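Robot club learns to put the dishes away, sort of

The students of the Clison Robotics Club have four weeks left to teach a robot arm some manners, and the arm is in no hurry.

The club, which meets after school in a former typing room on the second floor, is entering the kitchen division of this year's Dijkstra Cup, a contest for high school teams held entirely in simulation. Each team gets the same arm and the same software kitchen. The arm has to carry out a list of chores that any of the students could manage at home and, according to several parents, do not.

"My mother asked why I can program a robot to pick up a bowl and can't pick up a bowl," said Intan Nugroho, a junior and the club's captain. "I told her the robot gets points."

This year's opening chore involves a wooden bowl and a stove with a microwave over it. Teams write the code that steers the arm, let it run, and then spend the rest of the afternoon working out why it did that. Runs are scored on whether the job gets done, how long it takes and how much of the kitchen the arm bumps into along the way. The last category has been a rich one for Clison.

Stills from the club's practice runs, including one gripper's-eye close-up:
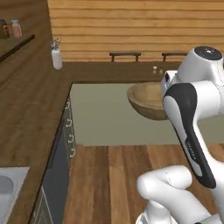
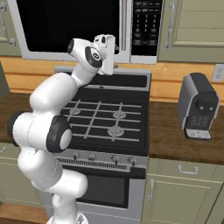
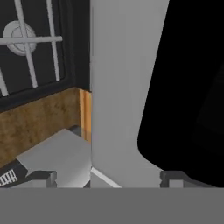
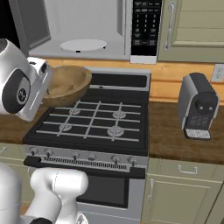

4 min read

Eighteen students are signed up, though attendance dips when track season is on. They work in pairs at the old typing desks, which are the right height for keyboards and the wrong height for everything else. A whiteboard by the door carries a running tally of collisions under the heading "Things We Have Hit." The microwave is winning comfortably.

Wilma Baert, who teaches physics and has run the club since it was mostly about bottle rockets, considers the move to simulation a great improvement. The rockets required a fire extinguisher and a letter home. The arm requires two computers with decent graphics cards, one of which was bought with a grant from Perkard, a packaging firm across town. The other came from Baert's nephew and makes a noise.

"You learn the same thing either way," she said. "You had a very good plan and the world wasn't told about it."

The trouble this fall has been reach. The arm can get to the stove without much fuss, but the route there passes a good deal of furniture, and an approach that looks sensible to a person often leaves the elbow somewhere awkward. Kwan-ho Tsao, a sophomore who handles most of the motion planning, has rewritten his portion of the code twice since November. His current version, which the club calls Traso for reasons he declined to explain, picks the bowl's path first and worries about the elbow second. The previous version did it the other way around and once took almost 32 minutes to decide on a route. The time limit is considerably less generous.

Effie Innes, his partner on the project, writes the part that watches the gripper's camera. This is less glamorous than it sounds. A camera mounted that close to the fingers mostly sees fingers, with a slice of kitchen left over, and her program has to make what it can of the slice. For a while it was identifying one of the fingers as an appliance.

"It was really confident, too," Innes said. "I kind of admired it."

The two of them disagree about how tightly the bowl should be gripped, how fast the arm should travel with it and whether the lights in the room should be on. Nugroho settles these matters by running both versions and going with whichever does less damage, a system she hopes to carry into adult life.

Dijkstra Cup rules allow each school to submit one final program, which the judges run on their own machines with the bowl starting in a spot the teams haven't seen. Tineke Desmet, a retired machinist who judged last year's division, stopped by the club at Baert's invitation to talk about what she looks for. She advised the students to slow down, to test the boring parts and to stop giving their files names like "final_final_REAL." Several students were seen renaming things during the talk.

Clison placed eighteenth last year, in a different division, with an arm that was supposed to stack blocks and developed a preference for the floor. Expectations are higher this time. Tsao would like to finish in the top ten. Nugroho would settle for a run with no new marks on the whiteboard – she says they came close one afternoon before break, and then somebody changed a setting.

Practice is open to visitors from 3:30 p.m. in the old typing room. Bring a chair if you want a good one.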